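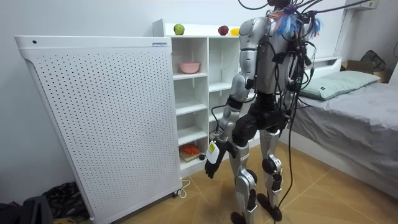 克利索计划

克利索计划（Clisow，又称“克利索居家机器人课题”）是乌德斯特德理工学院（Udstead）的一个学生工程项目，以在普通住房内使用人形机器人完成取放、归位和整理类家务为课题。项目同时是该校机械与自动化专业高年级的选修课程和一个课外社团，两者共用设备、场地和代码库。参与者以本科生为主，另有少数硕士研究生担任小组负责人。项目的年度工作以参加赫瓦赫居家任务赛（Hevach）为终点，赛后留出一段时间整理文档、拆检硬件，再移交给下一届学生。

项目由讲师梅利娜·马克里斯（Melina Makris）发起并长期担任指导教师。控制方向的课程由菲利波斯·克赛诺斯（Filippos Xenos）讲授，机械与安全方面的课程由米克·塞赫斯（Mieke Segers）讲授。

目录
名称
历史
课程结构
社团
平台
实验房间
任务与训练方法
安全规定
参加赫瓦赫居家任务赛
经费与场地
评价
参见
注释

名称

“克利索”一词没有确定的词源。项目早期的内部文件把它写作一个控制程序的文件夹名，后来成为整个课题的称呼。学院的课程目录曾使用“居家环境中的人形机器人操作”这一正式课名，学生和教师在口头上仍统称克利索。社团登记时沿用了同一名称，因此“克利索”在校内可以指课程、社团或机器人本身，需要结合上下文判断。中文资料中另有“克里索”“克利绍”等译法。

历史

前身

克利索计划的前身是一门关于机械臂轨迹规划的实验课。该课程使用固定在台面上的单臂设备，学生在学期末演示把积木从一个托盘移到另一个托盘。马克里斯接手后，认为台面实验过于规整，学生写出的程序换一张桌子就要重新标定，于是在课程后半段加入了由学生自带物品的练习。这些物品包括水果、餐具、遥控器和叠好的毛巾，抓取失败的情形明显增多，课程评分也相应改为以失败记录的质量为主要依据。

实验课的这种改动保留了下来。目前克利索课程中仍有“自带物品周”，学生须交出一件家里常用的东西供其他小组抓取，交出的物品不得事先测量或加装标记。

转为人形平台

项目在学院更新实验设备时转向人形平台。机械组最初主张采用轮式底盘加双臂的方案，理由是行走会占去大部分调试时间。克赛诺斯支持使用双足机器人，他在提交给系里的说明中写道，普通住房的储物位置从地面附近一直分布到站立者伸手可及的高度，能够屈膝和俯身的机器人更适合作为教学对象。系里最终批准了双足方案，但规定第一年内不得把行走列入评分项目，机器人只在站立状态下完成上肢任务。

第一年的工作因此集中在手臂、手部和躯干的配合上。由于当届学生大多没有接触过多指手，项目组用了整个秋季学期来编写手部的基本动作库，包括张开、握拢、指尖捏取和侧向推动。动作库的注释由不同小组分别写成，术语不统一，后来成为历届学生反映最多的问题之一。索菲娅·察内托斯（Sofia Tzanetos）担任软件组长期间对其进行了重新整理，删去重复的动作，并规定每一条动作必须附上已知的失败情形。

迁入居住房间

项目原先在学院实验楼的一间教室内搭建布景，用隔板和旧家具模拟卧室与厨房。布景的地面是教室原有的胶垫，墙面没有插座和管线，家具之间的距离也由学生自行决定。塞赫斯在一次内部评审中指出，布景房间的通道普遍比真实住房宽，学生在不自觉中为机器人留出了转身的位置。项目组随后向斯塔马托普洛斯学生公寓（Stamatopoulos）申请使用空置的居住单元，并于次年2月迁入。

迁入后的第一个月，大部分原有程序无法直接运行。布景中的储物架单独放置，四周没有遮挡；居住单元内的家具彼此靠近，手臂从侧面接近搁板时容易碰到旁边的电器或床沿。瓷砖地面的反光也使部分深度数据出现空洞。项目组没有更换房间，改为重写接近路径的规划部分，并把手臂贴近身体的收拢姿态设为移动前的默认姿态。

文档制度

早期各届学生之间的交接主要依靠口头说明，设备改动往往没有记录。有一届学生在开学后用了很长时间才发现，前一届曾为了避开一处线缆干涉而限制了腕部的转动范围。此事之后项目建立了交接文档制度。每一届须在离开前写明硬件的全部改动、软件中所有人为设定的限制值以及这些数值的来由。没有写明来由的限制值，接手的学生有权删除并重新测定。

课程结构

课程面向已修完控制原理和机械设计基础的学生，每届名额为50人，分入5个小组。各组分工如下。

机械组负责机器人本体的装配检查、关节维护和线缆整理，也负责任务所需的简单夹具。该组学生须先通过拆装考核才能单独接触本体。

手部组负责多指手的标定、动作库维护和抓取试验。手部组的工作量受物品种类影响较大，课程允许该组在比赛前向其他组借调人员。

感知组负责相机标定、物体识别和位姿估计，并保管试验中采集的图像数据。

控制组负责全身平衡、手臂轨迹和各模块之间的调度。

房间组负责实验房间的布置、任务设计、试验记录和安全值守。房间组不编写机器人程序，但有权决定每次试验中物品摆放的位置，其他小组不得在试验开始前要求告知。

课程的理论部分安排在学期前段，内容包括刚体运动学、逆运动学求解、接触与摩擦、全身控制概述和试验设计。此后学生以小组为单位在实验房间轮流作业。每个小组每周有固定的机时，机时结束后必须把房间恢复到登记状态，并由下一组签字确认。

考核由三部分构成：个人的工程日志、小组的试验报告，以及学期末的公开演示。公开演示的结果不单独计分，小组只需在演示前提交一份预期结果，评分时比较预期与实际之间的差别，以及小组对差别的解释。克赛诺斯曾在教学研讨会上介绍这种做法，他的说法是，一个小组如果准确预计到抓取会在哪一步失败，得分可以高于碰巧成功的小组。

工程日志采用手写与电子并行的形式。电子日志由程序自动记录关节角度、力矩和指令时间，手写日志记录操作者看到的情况。塞赫斯坚持保留手写部分，并要求学生在查看电子数据之前完成。

社团

克利索社团与课程同名，成员不限专业。社团成员可以使用课程结束后空出的机时，但不能更改课程当期使用的软件版本，须在单独的分支上工作。

社团的日常活动包括每周的维护晚间、入门讲座和面向中学生的开放参观。入门讲座从关节限位和急停的使用讲起，听完讲座并通过实操检查的成员可以担任值守员。社团另设一个小型的写作组，负责把试验报告改写成一般读者能够看懂的短文，刊登在公寓和学院的公告栏上。

曼诺利斯·卡拉扬尼斯（Manolis Karagiannis）任社团负责人期间，社团开始参与物品库的建设。物品库收集日常试验中使用的水果、碗、砧板、布料和包装盒等，每件物品登记重量、尺寸和曾经出现的抓取问题。食物类物品使用真品和仿制品两种，登记时须注明。卡拉扬尼斯后来为物品库编写了借用规则，规则中最长的一节涉及切开的蔬果如何处理。

平台

本体

克利索使用的人形平台由躯干、髋部、双臂和双腿组成，臂端安装多指手。手臂的肩、肘、腕和腿部的膝、踝均由电动执行器驱动。学生一般不改动执行器内部，维护工作限于外部紧固件、护壳、接头和走线。

平台在训练期间采用有线方式供电和通信。有线方式可以延长单次试验的时间，也便于值守员切断电源，代价是线束会影响机器人的转身和下蹲。控制组的程序中没有线束模型，操作者须在每次试验前人工检查线束的余量，并指定一名值守员随机器人的动作调整线束位置。社团成员把这一岗位称为“理线”，新成员通常从理线开始参加试验。

线束的管理是机械组报告中反复出现的内容。线缆固定得过紧，髋部弯曲时接头会受拉；留得过长，垂下的部分又可能绕到脚后。历届方案包括背部集中绑扎、上方引线以及两者并用。交接文档没有规定统一的做法，只规定绑扎位置不得跨过两个相对转动的部件，并且任何一处接头都必须能在不拆护壳的情况下拔开。

手部

多指手的控制分为两层。上层选择抓取方式，下层按选定的方式调节各指的位置和电流。动作库把抓取方式按物品的放置情况归类，没有按物品名称归类。同一个苹果放在敞开的台面上时可以从上方抓取，放在搁板内部时上方空间不足，须改从前方或侧面进入。

手部组每周测定一次指尖位置误差。若误差超过限度，当天的试验改为不接触物品的空动作练习。张开的手在下垂状态下会因线缆重量产生少许偏移，这一现象在早期数据中被误认为标定错误，后经察内托斯的小组重复测量得到确认，并写入标定说明。

软件

软件由感知、规划、全身控制和记录四个部分组成，各部分可以单独替换。课程要求学生在仿真中完成全部动作后才能上机，但仿真通过不等于获得上机许可，许可由当天的值守员根据房间情况决定。

规划部分允许操作者中途暂停。暂停后机器人保持当前姿态，操作者可以检查手与搁板之间的间隙，再选择继续或退回。退回路径必须与进入路径相同，这条规则来自布景时期的一次事故，当时手臂沿另一条路径撤出，把搁板上的餐具扫落在地。

实验房间

实验房间位于斯塔马托普洛斯学生公寓，保留居住单元原有的地面、墙面和管线。项目使用的家具以公寓通用款式为主，房间组可以更换家具位置，但每次更换须绘制平面图并存档。

卧室是使用最频繁的房间。与厨房相比，卧室的台面少，低处的储物位置多，机器人需要在床和柜架之间的有限空间内站立，并把手伸到不同高度。马克里斯认为卧室适合初学者，因为其中多数物品质地较软或不易损坏，同时又保留了窄通道、低搁板和床沿等几种典型的困难。

开放式格架是课程的标准家具。格架没有门，学生不必处理铰链和拉手，可以专心研究手臂如何进入格子。上层格子和顶面主要考验视野和抬臂，下层格子主要考验俯身时的平衡。最低一层最难，机器人须同时降低髋部和前伸手臂，手部离地较近，指尖容易先碰到搁板前缘。房间组通常在学期后半段才把物品放到低层。

房间组另有一套“杂物规则”。按照规则，试验期间房间里可以保留电器、纸箱、衣物、提包等与任务无关的东西，其种类和位置由房间组决定。规则的目的在于让感知组不能依赖整洁的背景。杂物不得放在逃生通道上，也不得遮挡急停按钮。早期曾有小组以衣物堆导致识别错误为由申请重做试验，房间组没有同意，此后这类申请不再受理。

任务与训练方法

课程的基本任务分为取出、放入、换层和归类。取出指从指定格子中拿出一件物品并移到指定位置；放入与之相反；换层指把物品从一层搁板移到另一层；归类指按照给定的规则把混放的物品分开。归类任务的规则由房间组用一句日常语言写出，例如“水果放上面，厨具放下面”，由学生自行决定如何转换为程序可以使用的条件。

每项任务由静态练习开始。机器人站在固定位置，学生只控制一侧手臂，另一侧保持收拢。静态练习合格后加入躯干动作，再加入迈步。课程规定单次任务最多尝试3次，之后无论成功与否都要换任务，以免小组在一种摆放上反复调参。

示范数据由学生通过遥操作采集。操作者佩戴手部追踪设备或使用手柄，引导机器人完成动作，记录程序同步保存图像和关节数据。采集时要求保留失败的片段，并标出操作者认为失败开始的时刻。由于不同操作者对“失败开始”的判断相差很大，感知组后来改由两人分别标注，分歧较大的片段留作课堂讨论材料。

低层取物练习是遥操作训练中最常被推迟的一项。操作者在控制台前难以判断手背与上方搁板之间的距离，往往把手压得过低。克赛诺斯为此设计了一种“先停后进”的练习：机器人先在格架外把手放到目标高度，停住，由值守员读出手与搁板边缘的相对位置，操作者确认后再向内移动。练习初期速度很慢，熟练的小组后来省去读数，只保留停顿。

薄而平的物品也较难处理。砧板平放时边缘贴近搁板，手指不易伸入下方，学生一般先把它推到搁板前缘，使一部分悬出，再从上下两面夹住。若砧板上放有东西，推动时须控制加速度。碗类物品的做法因材质而异，塑料碗受力后会变形，手部组的建议是握住碗沿时减小指力，并在提起后再次检查姿态。

安全规定

实验房间的安全规定由塞赫斯起草，经公寓管理方和学院共同批准。规定的主要内容包括：机器人通电期间，房间内必须有至少一名持有资格的值守员；值守员不得同时担任操作者；机器人站立时，任何人不得进入手臂可达范围，理线人员须站在背侧指定区域；更换物品前机器人须退回收拢姿态并锁定。

规定还要求在每次试验开始前口头核对急停、线束、地面和物品。核对采用问答形式，由值守员提问，操作者逐项回答。学生曾提议改用勾选表格，塞赫斯没有采纳，她认为连续勾选容易流于形式。

公寓方面另外提出了噪声和电源方面的要求。试验不得在夜间安静时段进行，大功率充电设备不得接入房间的普通插座。房间内原有电器的电源线须沿墙放置，无法沿墙放置的要在平面图上标明，并在核对地面时一并检查。

参加赫瓦赫居家任务赛

赫瓦赫居家任务赛是面向学生队伍的邀请性比赛，比赛在由主办方布置的居室中进行，参赛队伍在开赛前不能进入居室。比赛项目包括指定取物、整理格架和自由展示。评分同时考虑任务完成情况、碰撞次数和人工干预次数，主动放弃一次抓取不扣分，碰落物品则要扣分。

克利索队首次参赛是在迁入斯塔马托普洛斯公寓之后。队伍在指定取物项目中因感知程序把床上用品识别为障碍而多次停机，整理格架项目只完成了上层部分。赛后报告把主要原因归结为训练时床品颜色过于单一。

2023年8月5日，克利索队再次参加该赛事，当届共有11支队伍出场。队伍由察内托斯任队长，卡拉扬尼斯担任主值守员。在整理格架项目中，机器人按要求把水果移到格架顶面，并从低层取出一件餐具；换层过程中一次抓取由队伍主动放弃，没有发生碰落。自由展示环节，队伍没有安排新动作，重复了一次低层取物，同时在屏幕上公开显示控制程序的预测与实际关节数据。评审意见肯定了记录的完整，也指出动作之间的停顿过长，线束占用了居室入口附近的通道。

赛后项目组对停顿进行了分析，发现其中一部分来自等待感知结果，另一部分来自“先停后进”练习留下的固定延时。后者在训练时有用，转到比赛程序时没有人删除，交接文档中也没有记载。下一届学生把检查固定延时列为接手后的首项工作。

经费与场地

项目的设备由学院实验教学经费购置，耗材由课程预算支付。社团活动的费用来自成员会费和校内小额资助，主要用于工具、物品库和参赛差旅。斯塔马托普洛斯学生公寓以免租方式提供实验房间，项目组承担水电费用，并在每学年结束时恢复房间原状。

公寓在入住高峰时可以收回房间。为此房间组保存了整套家具的尺寸和位置资料，以便在其他单元内重新布置。这套资料曾用于一次临时搬迁，搬迁后家具间距与图纸一致，但新房间门的开启方向相反，机器人的初始站位仍须重新确定。

评价

学院的课程评估认为，克利索计划使学生较早接触到完整系统的调试工作，尤其是跨小组沟通和设备交接。评估中的批评集中在工作量上。机械组和房间组的学生反映，两组承担了大量看护性质的工作，在最终演示中却不易体现。课程后来增加了值守学分，并允许学生在学期中途换组。

另一种意见涉及人形平台的必要性。部分教师认为，以格架取物为主的任务使用轮式双臂机器人即可完成，双足平台的维护成本偏高。马克里斯在答复中承认现有任务没有充分利用行走能力，同时指出低层取物所需的全身配合是课程的重要内容。双方的意见都收入了课程说明的附录，供选课学生阅读。

来自其他专业的社团成员对项目的影响主要体现在任务设计上。有护理专业的学生提出，家中需要帮助的人往往把常用物品放在伸手可及的高处台面，低处则堆放很少使用的东西，任务分布应当反映这种差别。房间组据此调整了取出任务中各层的比例，低层任务减少，但单独设为一个考核项目。

参见

人形机器人
遥操作
逆运动学
服务机器人
全身控制
学生工程竞赛

注释

本条目中的“布景时期”指项目迁入斯塔马托普洛斯学生公寓以前、在学院实验楼内进行试验的阶段。

“值守员”在课程文件中又称“房间安全员”，两者职责相同。

“换层”任务在早期日志中写作“上下架”，检索旧资料时须同时使用两个名称。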